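Rajkumari Tomar
A thread on the Nidport greenhouse, for people who keep asking me what is going on out there. I worked in the pack house for two seasons and I still live up the road.

The site was a pepper farm run by the Barbieri family. They closed it when gas prices went up and the old boilers could not be run at a profit. Starik bought the land and the glass the next January.

Starik kept the two newer houses and pulled down the rest. The plan on file with the county is for lettuce and basil in floating rafts, with a small block of strawberries at the north end. No tomatoes. People keep saying tomatoes.

Floating rafts means the plants sit in foam boards on top of a shallow pond. The roots hang down in the water. Seedlings go in at one end, the boards get pushed along, and full heads come out at the other end.

It uses a lot less water than a field because the pond is not drained between crops. What leaves is what the plants take up, plus what evaporates, plus leaks. The leaks were a real problem the first winter. One liner was redone twice.

Water comes off the roofs and goes into a lined basin behind the loading dock. There is a well for backup. The permit lets them pump 300 gallons an hour from it, and only when the basin is below the low mark.

That number matters to those of us on shallow wells. I read the pump log at the county office and it is a public record, so you can do the same. Ask at the front desk for the Nidport file. It took me one visit.
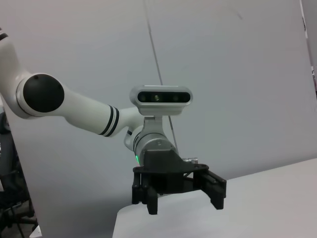
The other thing people ask about is the light. From the road at 5 a.m. it looks like a stadium. The houses do have blackout screens, but they open them a little to let heat out, and that is the glow you see on the clouds.

The county asked for the screens to be shut from dusk to 11 p.m. and again before dawn. Starik agreed to the first part. The second part is still being argued over – the grower says the basil gets mildew if the air can't move.

I think the grower has a point about mildew. I also have bedroom windows that face that way. Both are true.

Heat is now from a wood chip boiler and a big insulated water tank. The tank gets charged during the day and drawn down at night. Chips come from Somov, the sawmill on the river road. Two trucks a day in cold weather, fewer when it warms up.

The trucks are supposed to use the east gate. If you see one on Mill Lane, write down the time and call the site office. They have been decent about it when I called.

Jobs. The first announcement was not clear and it got repeated badly. There are 15 full-time jobs on site now. Seasonal work is on top of that, mostly packing, and it goes up in spring. Pay for packing starts a bit above what the Barbieris paid, with health cover after three months.

Most of the work is seeding, moving boards, cutting, packing and washing. The washing is the part no one puts in the brochure. Every board gets scrubbed and dipped after every crop, or you get root rot in the next one. My hands remember it.

Output. On a good week in the fall they shipped 3,773 cases of lettuce. On a bad week in February they did a little over 2,000. Short days slow everything down even with lamps on, and lamps cost money, so they let it slow down.

Where it goes: two grocery chains, the school district and a few restaurants. Seconds are sold at the gate on the east side, cash or card, mornings only. The butter lettuce comes with roots on. Stand it in a glass of water in the fridge and it keeps well over a week.

Someone asked if it is organic. No. They use mineral feed in the water, so it isn't sold as organic. They use predator mites and small wasps for pests in place of most sprays. The label says pesticide-free and I would like to see that wording checked, as soap spray was used on aphids when I was there.

Next is the strawberry block. It was meant to be planted already but the gutters came in the wrong length and had to go back. The hearing on the screens is at 7 p.m. in the school gym, same as last time. Park on the field side.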